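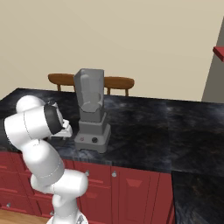

When should you plant a quince tree?

Late fall is best if your ground stays workable, and early spring is nearly as good if it freezes hard where you live. A bare-root tree wants to go in while it is fully asleep. Trees sold in pots can go in at almost any time, though I'd still steer clear of July.

I came to quinces by way of a hedge. We had a long, gloomy run of privet down the side of our place in Dultent, and when it finally came out there was a strip of open soil facing southwest, with a good fence behind it and more sun than anything else in the yard gets. I wanted a peach, if you must know. But the woman behind the counter at Flarance, the little nursery out past the grain elevator, asked me three or four questions about my soil (heavy, wet in March, cracked by August) and walked me straight past the peaches to a row of rather scruffy, crooked little trees at the back. They didn't look like much, and I bought two.

That was 14 years ago, and I have never been sorry. A quince in bloom is one of the loveliest things you can have near a kitchen door. The flowers come later than the apples and pears, after the leaves have started to open, and each one sits by itself at the end of a short shoot, pale pink and furled like a tiny umbrella before it opens. Because they're late, they mostly dodge the frosts. We've had apple blossom turn brown overnight here in April and the quinces have gone right on about their business.

Then there is the fruit, which is big and lumpy and covered in gray fuzz that rubs off under your thumb. By October it has turned a clear yellow, and if you bring a bowl of it indoors the whole downstairs smells of something between a pineapple and a rose. You can't eat most of them raw, or at least I can't. Cook them slowly with sugar and the flesh goes from cream to apricot to a deep brick red, and I still stand there lifting the lid far more often than I should.

As for choosing a tree, I'd look for one grafted onto a quince rootstock and about two years old. My first two are a variety sold locally as Demuvari, which makes a round, apple-shaped fruit and ripens a good 10 days before the other kind I grow, Mühlbauer. Mühlbauer is pear-shaped, heavier, and a better keeper, but it sulked for years before it gave me a crop worth picking. Both will set fruit on their own, so if you only have room for one tree you needn't fret over a partner.

Dig the hole wide, and no deeper than the roots. Set the tree so the graft stands well clear of the soil, firm it in with your boot, and stake it low. I don't put compost in the hole anymore. It goes on top as a mulch, pulled back a hand's width from the trunk. Quinces root close to the surface and hate to be dry, so in the first two summers I carry water to them every week that it doesn't rain, and I keep the hoe well away.

Pruning is light work, thank goodness, as these trees grow every which way and trying to make one tidy will only break your heart. In late winter I take out anything dead, anything rubbing, and the suckers from the base, and then I put the saw back in the shed before I get ideas. The fruit comes on the tips of young growth, so a tree that's been clipped all over will give you a handsome shape and an empty basket.

The one real trouble is leaf blight, which shows up as small dark spots in a wet spring and can strip a tree by August. Rake up every fallen leaf in autumn, keep the middle of the tree open, and feed it a little in March. Mine get it some years and come back fine – a bit bald and sorry for themselves, but fine.

Leave the fruit hanging as long as you dare, right up to the first hard frost, and handle it like eggs, for all it feels like wood. Store it in a single layer somewhere cool, away from your apples and pears, or they'll taste of quince by Thanksgiving. My Mühlbauers usually last until Christmas in the back porch, wrapped in newspaper, and the last few go into a pie with whatever apples are left.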